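Rack kit sits one hole out, screws only go in at the top

Networking and cabling > Racks and mounting

Posted by Juwita Ginting

I have inherited a small open-frame rack from our Bratgate office. It is a Gudeden two-post with square holes, no documentation, and I have to get a switch, a 24-port patch panel, a rack shelf and a power strip into it.

Everything I mount ends up slightly wrong. The switch ears line up with the holes if I start at the very top, but the patch panel directly beneath it will not sit flush. Either the panel fouls the underside of the switch or there is a gap I can get a fingernail into, and in the second case only the top screws will start. The bottom ones meet the edge of the hole and the cage nut tilts. If I move the panel down one hole it gets worse. If I move it down again it fits, but then I have lost space I cannot spare.

I have checked the obvious. The posts are vertical, measured with a level on both faces. The width is right, because the ears reach both posts without being pulled. The patch panel is not bent. The same panel was fitted in a different rack before this one and nobody complained about it.

Related points I would like settled at the same time:

The holes do not appear to be evenly spaced. Is this a manufacturing fault? I can see it by eye once I look for it.

Which way round do cage nuts go? Half of the ones already fitted have their lips at the sides and half have them at the top and bottom.

The rack shelf is 500 mm deep and fixes at the front only. Can I put a UPS on it?

I would prefer not to drill anything. The rack goes on a table for now and moves to its final position in April.

Constanza Arancibia

The uneven spacing is correct and it is the cause of your problem.

On a standard 19-inch rail there are 3 holes to each rack unit. The gaps between them repeat as wide, wide, narrow. The boundary between one unit and the next runs through the middle of the narrow gap. So if you find the two holes that are closest together, one belongs to the unit above and one to the unit below. A single-unit piece of equipment always occupies the space between one narrow gap and the next.

If you start in the wrong hole, the first screw will go in perfectly well, which is why the fault is easy to miss. The ear of the next item down is then expecting a wide gap where the rail has a narrow one, or the reverse, and the error appears as a small vertical offset. Your description (top screws start, bottom ones catch) is typical of that.

Do the following:

Take everything out, including the cage nuts. Do not try to correct it with equipment in place.

Starting at the top of the left post, find the first narrow gap. Mark it with a pencil or a strip of tape. Carry on down the post marking every narrow gap. Some rails have the units numbered or a line stamped at each boundary. If yours has, check a couple of the marks against the gaps before trusting them, as I have seen rails fitted upside down with the numbers still reading in a plausible order.

Repeat on the right post. Do not transfer the marks across by eye. Find the gaps afresh, then lay a straight edge across and confirm that the two sets agree. If they are out by one hole, a post has been assembled into the wrong slot on the base or the top bar, and no amount of care with the nuts will fix it. Loosen the base bolts and reseat the post.

Check whether the rail starts on a unit boundary at all. Many small frames do not. There may be a spare hole or two at the top which belongs to an incomplete unit. It looks like a usable position and is not one.

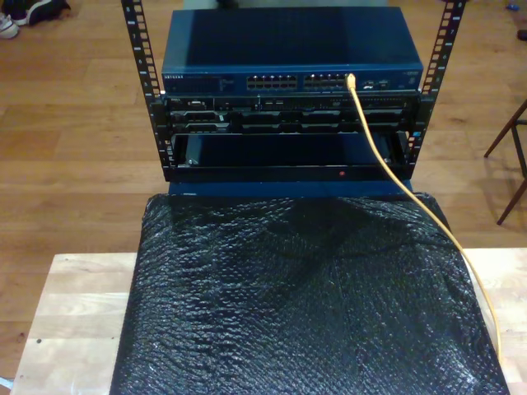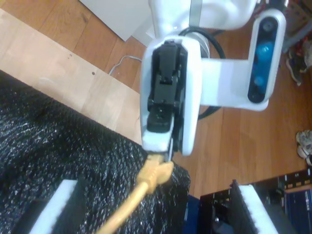
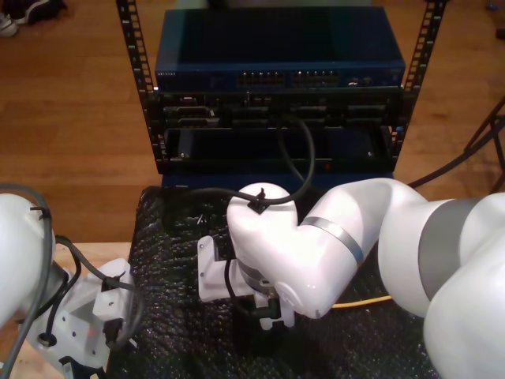

Once the marks are on, a one-unit item normally takes its screws in the top and bottom holes of the unit. The middle hole is left empty, or is used alone on some light panels with a single central slot in each ear. A two-unit item varies by maker. Hold the ear against the rail with its upper edge on a boundary mark and see which holes show through the slots, then fit the nuts to those. Do this with the item itself and not from the drawing in the box.

Cage nuts: lips to the left and right, gripping the sides of the square. With the lips at top and bottom the nut has a tendency to pop out under a downward load, and the lip takes up a little of the height in which the nut needs to float. It also puts the lip exactly where the edge of the neighbouring ear may land. I would refit all the ones that are the other way. Insert them from the rear of the rail so that the screw pulls the nut against the metal.

Nuts are meant to be loose in the hole. The movement is there to take up tolerance in the ear. Start all the screws by hand, finger tight, before driving any of them. If you tighten one corner fully first you use up all the movement on that corner and the opposite one will not start.

Also check the thread. Racks that have had several owners usually contain a mixture of M6 and 10-32 nuts. They look much the same from the front. A 10-32 screw will slide into an M6 nut without gripping, and an M6 screw will not enter a 10-32 nut at all. Sort them on the bench with a known screw of each kind and throw away any that bind.

The shelf I will leave to someone else, except to say that I would not load it before the frame is bolted down.

Itzel Solís

Mine did this and I just left a one-unit gap between everything. Looks fine, and you get somewhere to put your hand. Blanking panels if it bothers you.

I never worried about which way round the nuts went, but mine is only a patch panel and a shelf with a router on it.

Gintarė Laur

Agreed with Constanza on the spacing. Taking the shelf.

No, do not put the UPS on it. There are two separate limits and people tend to look only at the first.

The first is the rated load of the shelf. This is given for a load spread evenly over the whole surface. A UPS is mostly battery and the battery is usually at one end. On a shelf held at the front only, the turning force on the ears depends on how far back the weight sits. At 500 mm deep, a heavy item pushed to the rear will drop the back edge visibly and pull the upper screws forward. The lower edge of the ear bears against the rail and the upper nuts take nearly all the pull. If those nuts are fitted with lips top and bottom, see above.

The second is the stability of the frame. A two-post rack has a short base, and anything cantilevered well behind the posts moves the centre of gravity back towards the rear edge of the foot. On a table this matters more than on a floor, since the base is not fixed and may be on something soft. The posts can read plumb when the rack is empty and lean once it is loaded. Recheck with the level after each heavy item.

Options, in the order I would try them:

Stand the UPS on the floor or on the table next to the rack and run its lead up. It does not have to be in the frame.

Use a centre-mount shelf, which fixes to the posts partway along its depth so that the load hangs evenly to front and rear. These are sold for two-post frames. Check the post width before ordering.

Use a four-post frame in the final position. At our Xolalpa site we have one with adjustable rear posts that go out to 1,000 mm, and the shelf is then held at all four corners. That is more than you need for one switch and a panel.

Whichever you choose, heavy items go at the bottom. A light shelf with a modem on it can go anywhere.

On the order of the rest, I would put the patch panel directly above or directly below the switch with no gap, so that short leads can be used. Itzel's spacing does no harm electrically, but it means longer leads and a frame that fills up sooner. Passive ventilation is adequate for most small switches in an open frame. Follow the switch manual if it asks for clearance above the lid.

Juwita Ginting

Thank you. It was the right post. The gaps on the two sides disagreed by one hole, and when I loosened the base there was a second slot which somebody had used. I also found I had been starting at the top from a spare hole, as Constanza described.

After reseating, the switch and panel sit flush and all the screws start by hand. I had seven nuts with the wrong thread. The UPS will stay next to the rack.

One remaining matter: the power strip has Jaltura brackets with a single round hole at each end, not a slot, and they land between two squares. Is there an adapter for this, or do I file the bracket?

Constanza Arancibia

File the bracket, never the rail. Elongate the hole vertically, deburr it, and put a wide washer under the screw head. If the strip has a metal case, check that the earth bond to the bracket is still sound afterwards.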